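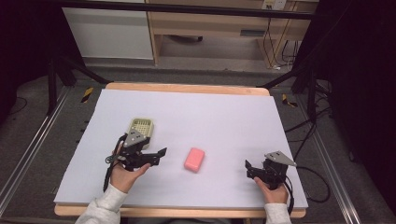 **montse_ochoa**
My question is about limescale on a shower door, glass, 17 years old, and the water in our town is very hard. I have tried vinegar three times and the lower part is still cloudy. My neighbor says I should use a scraper, but I am afraid of scratches. Until now I use only a small pink sponge with rounded corners, the soft kind, and I wonder if it is too soft for this work. What do you use, and how long do you leave the vinegar?

— Montserrat Ochoa

**tokarz_m**
Vinegar is fine, but it runs down before it can work. Put paper towels on the glass, make them wet with warm vinegar and leave for 40 minutes. Then rinse. Please don't scrape a dry door.

**Datotham**
I disagree about the vinegar. On old glass you need citric acid, two spoons in a cup of hot water. It smells less also. And keep both away from the metal profile and from any natural stone, I ruined a marble sill this way.

**tokarz_m**
Citric acid in hot water can leave its own white film, which is harder to remove than the first one. I had this in my kettle. Cold or lukewarm only.

**Datotham**
A kettle is not a door. You boil it. I have done my door every April like this and there is no film.

**montse_ochoa**
Thank you both. I did one half of the door with the paper towels and the other half with citric acid (lukewarm, to keep the peace). The vinegar half is better near the handle, but at the bottom I see no difference between them. Can it be that the glass itself is damaged?

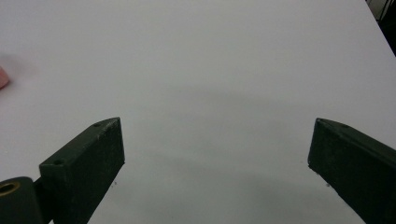 *Plain white surface. I wish my door was so even.*

**jitis**
If it is still cloudy when the glass is wet, it is probably etched, and then no acid will help. If it becomes clear when wet and cloudy again when dry, there is still scale on it. Try this before you buy anything.

**montse_ochoa**
It becomes clear when wet! So I continue with the towels. Mieczysław, do I need to change them or can I only add more vinegar?

**tokarz_m**
Only add more. Change them if they start to fall apart.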